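The last surviving clerk of the Iltau district court, whose father was the town's wartime mayor, has spent 18 years copying out burial records that were kept closed for most of her life. She spoke to us at her home on the condition that her name not be used.

"People here knew who my father was," she said. "They were polite in the shops. They didn't come to the house."

She was 19 when he was released from prison and came back to Iltau. He never spoke of the trial at home, she said, and he died the following winter. The grave has no marker, at the family's request.

Asked if she had ever defended him, she took some time to answer. "When I was young, yes. Then I read the court file. I read it twice."

The file led her to the records of the Clodo cemetery, where forced laborers from the Valon brickworks were buried. Her list now has 100 names. The town archive took a copy in February.

She still works on it most mornings, and throws out a good many drafts.
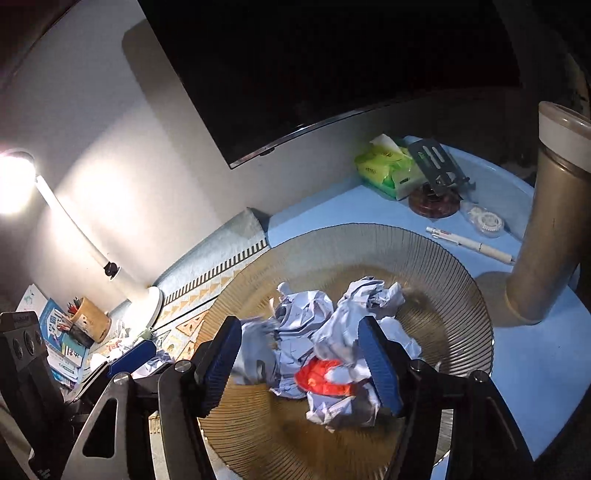
What happens to the list

The archive plans to put the names online. She has asked that her own be left off.

"It's their list," she said. "I only typed it."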